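**Cat litter keeps ending up on the mattress, how to clean it without making it worse?**

*Radwa Metwally*, 5 Mar 2026

Hello all. We live in a small flat where the bed is in the same room as the washer and dryer, so everything happens close together. Our cat walks from her tray straight onto the bed, and each morning there is litter on the mattress and in the lines of the quilting. It is a white quilted top, the kind with wavy stitching and a dark grey border on the side.

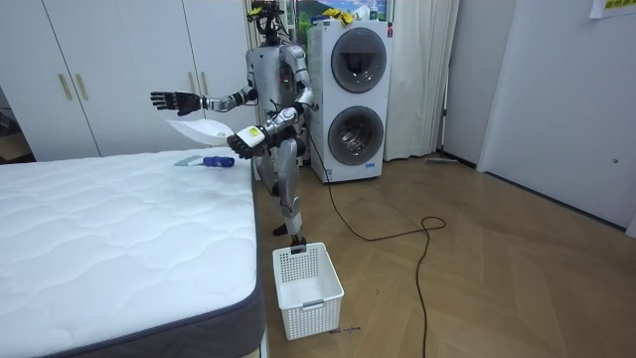
I have tried the vacuum, but the head pulls at the fabric and I am afraid for the stitching. I have tried also a damp cloth, and this was a mistake, because our litter is the clay kind and it turned to a grey paste. The mattress is a Clelloten and it cost 700 dollars, so I do not want to ruin it. The cover does not come off.

My second problem is the floor. Whatever I brush from the bed falls down and then I walk in it with bare feet. What do you use to catch it?

---

**Sunita Benavides**

Never wet clay litter! Let the paste dry completely, then it will come away with a soft brush. For the daily cleaning you need two things, a small hand brush and something wide and shallow to brush into.

The way I do it:

1. Strip the bed and take the sheets outside to shake.
2. Start at the wall side and brush along the stitching lines, toward yourself. If you brush across them, the small pieces go deeper.
3. Hold the pan tight under the edge of the mattress, a little lower than the border, and bring everything over in short strokes.
4. Put a basket or a tub on the floor under your hands for the pieces that you miss. Line it first with a sheet of newspaper if it is a laundry basket with holes in the sides. 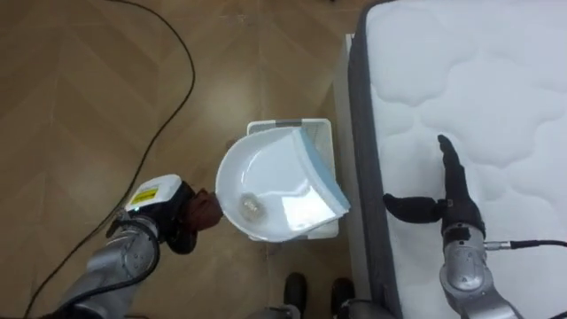
A smooth plastic pan is better than a metal one in my opinion. Metal has a sharp lip and it can catch a thread. Rinse the pan in the laundry tub only after you have emptied it in the rubbish, otherwise you will have clay in the drain and a plumber to pay.

When you finish, a mattress protector with a zip is worth the money. I wash mine on a cool cycle every 2 weeks and hang it on the line.

---

**Anas Gaber**

get a different litter. we changed to wood pellets and there is much less of it in the bed. also shut the door at night

---

**Souad Ait Brahim**

I agree with Sunita about the direction of brushing. I would add that you should do the floor last, even if it looks terrible while you are working. I used to sweep first and then I had to sweep again.

A mat in front of the tray also helps. Mine is from Nikisia, with a honeycomb top, and the pieces fall from her paws into it. You lift it by the corners and pour it back. I had a Serkex one before, but it was too thin and it slid on the floorboards.

For the grey mark that stays after the paste: a little bicarb, left on dry for one hour, then brushed off. It made mine lighter, although not completely white again.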